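4.2 Comparison of the two cameras at signalled junctions

The second part of the trial dealt with traffic lights. The test car was fitted with two forward cameras, one with a wide lens and one with a narrow lens, both feeding the same detector. The detector weights were not changed between runs, so any difference in the results comes from the camera and its exposure settings. We used the Posgate for the wide view and the Bratlow for the narrow one. Both were run at the same frame rate and both wrote to the same recorder.

The route was driven in April, in the morning and again in the late afternoon, by the same driver. It passes 111 signal heads that face the car at some point on the approach. Each head was labelled by hand with its position, the colour of the lit lens and, where there was one, the direction of the arrow. Labelling was done by Edgars Kütt and checked by a second person, who did not see the detector output. Heads seen only from the side or from behind were given a label of their own and were left out of the colour scores.

Arrow signals gave the most trouble. A round lens can be read from colour and position alone, but an arrow has to be resolved before the controller knows which lane it applies to. On the wide camera the arrow is often only a few pixels across until the car is close to the stop line. Figure 3 shows a junction with arrows in both directions and with further heads turned away from the car.
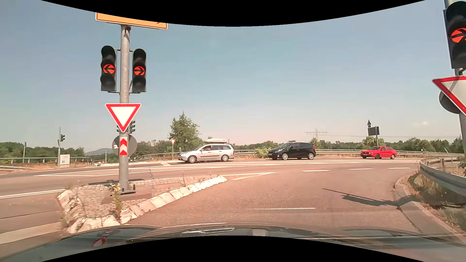

Figure 3. Wide camera view of a junction with left and right arrow signals. The middle lenses are lit, with black arrows on orange-red discs. Yield signs are mounted below the lights.

At junctions of this kind three sorts of error came up. The first was colour. Where the sky was bright, the lit disc moved towards orange or towards red depending on the exposure, and the detector changed its answer from one image to the next. The position of the lit lens in the housing is a better guide, and we now give it more weight than colour when the whole housing can be seen. The second error was to join two heads on one pole into a single box, so that one of the arrows was lost. This was more common with the wide camera. The third was to treat a head facing another road as a dark signal facing the car. The narrow camera made this error less often at long range, but it lost the nearest heads sooner as they passed out of its view.

Yield signs on the same pole as the lights did not affect the signal scores. They did affect the controller. The Lisstead controller takes the sign into account only when all the lights it has matched to the lane are dark, so a missed arrow could cause it to follow the sign instead. With the Pellegrini controller the two are kept apart until a lane has been chosen, and we did not see this fault.

Exposure was then fixed on the wide camera at 1000 microseconds and the morning route was driven again. The colour of the lit lenses became steadier, at the cost of darker verges and less detail under trees. Joined boxes were as common as before, as would be expected, and have to be dealt with in the detector. For the remaining runs we kept the fixed exposure and used the narrow camera for arrows at long range, handing over to the wide camera once the pole left the narrow view. The handover took up to 2 images, during which the last known state was held. Results for the combined set-up are given in Section 4.3.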